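工单:茶水间微波炉加热不均匀,碗边很烫,中间还是凉的
状态:已解决
提交日期:2023年6月3日
地点:Cilwood 办公楼,Trandilby 项目组茶水间

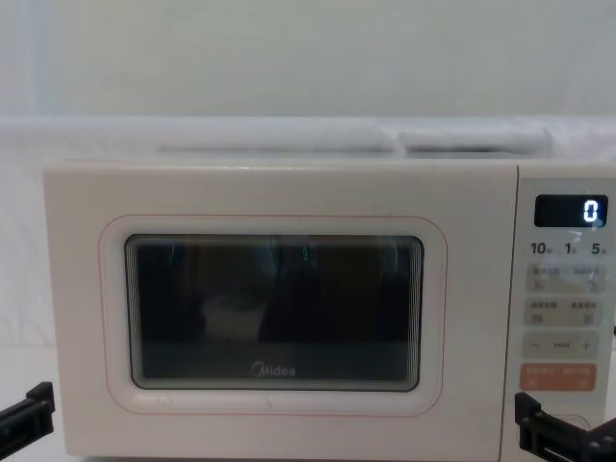 一、问题描述

您好。我是 Trandilby 项目组的同事。中文不是我的母语,所以我会写得慢一点,也会写得比较详细。如果有哪里表达不清楚,请直接问我。

我们茶水间的微波炉(品牌是 Midea,奶白色,门上有一圈粉红色的细线)最近加热食物有问题。它可以启动,里面有灯光,也有平常的声音,时间走完以后会响。但是食物热得很不平均。碗的外边非常烫,手不能直接拿,中间的饭却还是凉的。如果再加热一次,外边的饭就变硬,中间才刚刚有一点温。

这个情况是从5月下旬开始的。在那以前,我用同样的碗、同样分量的饭,加热两分钟就足够。现在加热四分钟,中间还是不行。

我把已经知道的情况写在下面:

- 插座是正常的,旁边的电热水壶用同一个插座,烧水没有问题。
- 门可以关紧,关上的时候能听到"咔"的一声。
- 显示屏是亮的,数字看得清楚。
- 没有看到火花,没有闻到烧焦的味道。
- 机器里面有油点,主要在上面和右边的内壁。
- 转盘有没有转,我没有注意。门上的玻璃颜色很深,从外面看进去只能看到碗的影子。

请问这是机器坏了,还是我们使用的方法不对?如果需要换一台新的,应该向谁申请?

二、服务台第一次回复

您好,工单已经收到。您写得很清楚,谢谢。

从您的描述看,机器还有加热能力,所以暂时不安排更换。"外边烫、中间凉"最常见的原因是转盘没有转动。请您先做下面几项检查,然后把结果写在本工单里。

1. 打开门,取出玻璃转盘,看下面的滚轮圈是否在轨道里。
2. 看中间的转轴座有没有松动,有没有卡住食物。
3. 放一杯冷水在转盘的边上,杯子的把手朝门,加热30秒,看结束的时候把手朝哪个方向。请记录两次。
4. 确认使用的火力是哪一档。

检查1和2之前请拔掉电源插头。请不要拆外壳,也不要取下内壁上的任何盖片。

三、检查记录(提交人填写)

检查1:我拔了插头,取出玻璃转盘。滚轮圈没有在轨道里,有一边翘起来,压在转轴座的一个角上面。我不知道它这样有多久了。我猜是有人洗过转盘,放回去的时候没有放平。

检查2:转轴座没有松。但是它的旁边有干了的米粒和一些黏的东西,颜色是深棕色,可能是酱油或者咖喱。用手指推滚轮圈,推到那个位置就推不动。

检查3:我还没有清洁,按照原来的状态装回去,插上电源试了两次。第一次,把手朝门,结束的时候还是朝门。第二次一样。所以可以确定转盘没有转。

检查4:我平时用高火。可是我问了办公室里别的人,有的人说从来不看火力,直接加时间。

补充一点:我用的碗是白色的,比较大。我把碗放在转盘中间的时候,碗边离内壁还有距离,没有碰到。但是有一位同事常常用长方形的玻璃饭盒,那个饭盒的角会碰到内壁。这个会不会有影响?

四、服务台第二次回复

您好,感谢您的记录,检查3很有帮助。

转盘没有转的原因基本可以确定:滚轮圈脱出轨道,加上转轴座旁边的食物残渣。饭盒的角碰到内壁也会让转盘停住,而且推力会把滚轮圈慢慢挤出来,所以两件事情可能有关系。

请按下面的步骤清洁和重新安装。您也可以请保洁的同事来做,把本工单给他们看就可以。

清洁步骤:

1. 拔掉电源插头。
2. 取出玻璃转盘和滚轮圈,用温水加一点洗洁精清洗。如果转盘还是热的,先等它凉下来再放进水里。
3. 用一个可以放进微波炉的碗,装半碗水和两片柠檬。先插上电源,把转盘和滚轮圈装好,用高火加热3分钟。结束后不要马上开门,等5分钟,让水汽把干了的食物泡软。
4. 再次拔掉插头,小心取出碗(水很烫),用拧干的软布擦内壁、顶部和底部。
5. 转轴座旁边的残渣用木筷子包着湿布轻轻推出来。请不要用刀,也不要用钢丝球。
6. 门的内侧和门框的接触面也要擦。这里有油的话,门会关不严。
7. 用干布全部擦一遍,开着门晾10分钟。

重新安装:

1. 先放滚轮圈,让每一个轮子都落在轨道里。用手指推一圈,应该很顺。
2. 再放玻璃转盘,底部中间的凸起要对准转轴座的卡口。对准以后,转盘会下沉一点点,左右推它不会滑走。
3. 插上电源,重复检查3。

如果转盘还是不转,请停止使用,并在本工单里说明。那样可能是下面的转盘电机有问题,我们会联系 Skunard 上门维修。

五、处理记录(提交人填写)

我按照步骤做了,保洁的同事帮我找了软布和洗洁精。下面是结果。

柠檬水的方法很好用。顶部的油点一擦就掉。右边内壁有一块比较顽固,我又重复了一次第3步,才擦干净。转轴座旁边推出来的东西比我想的多,除了米粒,还有一小块塑料膜,应该是盖剩菜用的保鲜膜。

安装的时候我第一次放错了。滚轮圈是平的,但是玻璃转盘没有对准卡口,所以一推就滑。我把转盘拿起来,转了一个角度再放,感觉到它下沉了,才是对的。如果以后有人写使用说明,我建议把这一点写在最前面,因为放错的时候看起来也很平,只用眼睛看不出来。

重复检查3:
第一次,把手开始朝门,结束时朝左边。
第二次,把手开始朝门,结束时朝里面。
我用手机的手电筒照玻璃,也能看见杯子在动。

然后我试了真正的饭。从冰箱拿出来的米饭加一点炖菜,白色大碗,高火。

第一次试,2分钟,没有盖子,没有搅拌:外边烫,中间温。比以前好很多,但是还不完全平均。
第二次试,1分30秒,拿出来搅拌,再加热1分钟:全部都热,外边没有变硬。
第三次试,饭不堆在中间,中间压一个坑,2分钟:中间也热。

所以我觉得机器没有坏。我还有两个小问题:

问题一:显示屏上有时候停在一个"0",没有时间。这是正常的吗?
问题二:长方形的玻璃饭盒以后还可以用吗?

六、服务台第三次回复

您好,做得非常仔细,谢谢。

关于问题一:只凭一个"0"我们不能下结论,不同型号的待机显示不一样。请您拔掉插头等一分钟,再插上,看显示有没有变化,然后设定一个短时间(里面放一杯水),看能不能正常倒数。如果能正常倒数,也没有别的异常,可以继续使用。如果数字不动,或者门开着的时候机器也有反应,请马上拔掉插头并通知我们。

关于问题二:只要饭盒在转盘上转一圈不碰到内壁,就可以用。最简单的办法是在加热以前用手把转盘推一圈。如果角会碰到,请把饭倒进圆碗里。

另外,我们查了资产登记,这台机器贴的编号尾数是27,没有过维修记录。本次不需要 Skunard 上门,预约已经取消,不会产生费用。

七、提交人确认

显示屏的问题我试了。拔掉插头再插上以后,我设定1分钟,里面放一杯水,数字正常倒数,到时间会响,水也热了。开门的时候机器会停。我又连续试了几次,都是正常的。

饭盒的事情我也告诉了那位同事。他用手推了一圈,果然碰到右边。现在他把饭倒进碗里。

我和保洁的同事商量,写了一张纸贴在茶水间的冰箱门上。内容放在这里,如果其他楼层需要,可以直接拿去用:

使用微波炉请注意
- 加热以前,用手推转盘一圈,容器不要碰到内壁。
- 汤和有酱汁的菜,请盖微波炉专用的盖子。
- 饭和菜中间压一个坑,加热到一半拿出来搅拌。
- 洗过转盘以后,先放滚轮圈,再放玻璃盘,感觉到它下沉才是放好了。
- 有东西洒出来,请当时就擦。
- 不要放金属、锡纸和有金边的碗。
- 里面没有东西的时候,不要启动。

三楼 Ngui 项目组的同事看到以后,说他们的微波炉也有一样的情况,"热得慢",他们已经准备申请换新的。我把本工单的链接发给他们了,他们会先看一下滚轮圈。

本工单可以关闭。谢谢服务台的耐心帮助。

八、关闭说明

故障现象:加热不均匀,转盘不转。
原因:滚轮圈脱出轨道,转轴座旁边有食物残渣和塑料膜。
处理方法:清洁内腔,重新安装滚轮圈和玻璃转盘。
更换零件:无。
后续:保洁每周五检查一次滚轮圈和转轴座。如果一个月以内再次出现,请在本工单下面回复,不需要新建。

状态已更新为"已解决"。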